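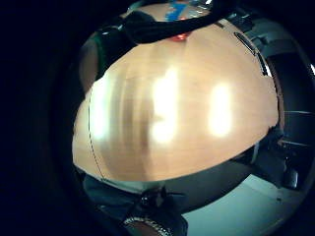 Un premier cidre de poire pour le domaine Hinley

Le domaine Hinley met en vente ce mois-ci son premier poiré pétillant, élaboré à partir des fruits de son vieux verger de plein vent. La cuvée, baptisée Erodlow du nom de la parcelle où poussent les arbres, a été tirée à 3 744 bouteilles. Elle est disponible depuis le 6 février 2025 à la boutique du domaine et chez les cavistes qui distribuent déjà ses cidres.

Le verger compte 98 poiriers, tous en haute tige. Les plus âgés ont été plantés par les grands-parents des anciens propriétaires, et leurs fruits partaient jusqu'ici à la distillerie voisine ou restaient dans l'herbe. Sioned Price, qui dirige le domaine, a repris la parcelle avec l'idée d'en faire un poiré de garde, vinifié à part et vendu sous son propre nom.

Les poires à poiré ne se mangent pas. Elles sont petites, dures et très tanniques, et c'est cette astringence qui donne sa tenue à la boisson. La récolte se fait au sol, à la main, en plusieurs passages, puis les fruits attendent quelques jours en caisses avant le broyage. Le moment du pressage compte beaucoup : trop tôt, le jus manque de sucre ; trop tard, la poire blettit par le cœur et le jus se charge.

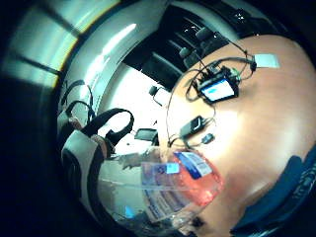 Le jus a fermenté lentement, à basse température, avec les seules levures présentes sur les fruits et dans le chai. Muchen Jiang, maître de chai, a choisi de ne pas enzymer et de filtrer très légèrement avant la mise en bouteilles. La prise de mousse s'est faite en bouteille, sur les sucres restants. Le résultat titre 5 % d'alcool, avec une douceur sensible mais contenue.

« Le poiré est moins indulgent que le cidre, explique-t-il. Le sorbitol de la poire ne fermente pas, il reste donc toujours un peu de rondeur. Il faut de l'acidité en face, sinon on s'ennuie dès le deuxième verre. »

À la dégustation, la robe est pâle, à reflets verts, et la bulle fine. Le nez donne la poire fraîche, la fleur de sureau et une note de foin coupé. La bouche démarre sur le fruit, puis les tanins prennent le relais et la finale reste sèche, un peu crayeuse. Nous l'avons trouvée encore serrée à l'ouverture ; elle s'est détendue au bout d'une demi-heure. Un seau à glace bien rempli ne lui rend pas service, une bouteille sortie simplement du réfrigérateur suffit. 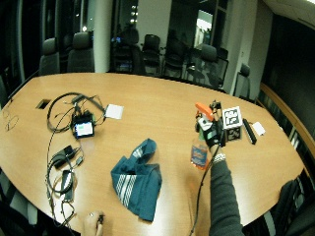
Pour la table, le domaine suggère les huîtres et les fromages de chèvre jeunes. Marisol Arango, sommelière du restaurant Hamdan, l'a inscrite à sa carte au verre et la sert avec un bar cru au fenouil. Elle la conseille aussi sur une volaille à la crème, un accord plus attendu mais qui fonctionne bien – à condition de ne pas forcer sur le citron. Avec les desserts, mieux vaut rester sur des choses peu sucrées : une tarte fine aux amandes, par exemple.

La bouteille est fermée par un bouchon de liège et un muselet, comme pour un vin effervescent. L'étiquette reprend le plan du verger. Deux formats sont proposés, la bouteille classique et le magnum, ce dernier étant réservé aux ventes sur place. Les achats sont limités à 3 bouteilles par personne à la boutique pendant les premières semaines.

Une partie du tirage n'est pas encore dégorgée. Ces bouteilles resteront sur lattes dans la cave de Cellance, le négociant qui assure le stockage du domaine, et seront proposées plus tard, sans sucre ajouté. Sioned Price n'a pas fixé de date et préfère goûter à intervalles réguliers avant de décider.
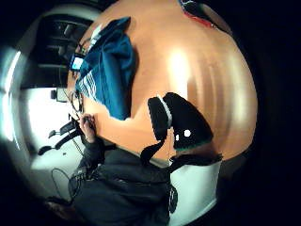 Côté verger, le travail continue. De jeunes poiriers greffés sur franc doivent remplacer les arbres tombés lors des dernières tempêtes, avec des greffons prélevés sur les sujets les plus anciens. Il faudra attendre longtemps avant qu'ils donnent une vraie récolte. Entre les rangs, l'herbe est pâturée par des moutons, retirés avant la chute des fruits.

Le domaine ouvrira la parcelle à la visite en juin, sur inscription. Le parcours comprend le verger, le pressoir et une dégustation de la cuvée Erodlow aux côtés des cidres brut et demi-sec de la maison. Les inscriptions se prennent à la boutique ou par téléphone, aux heures d'ouverture habituelles.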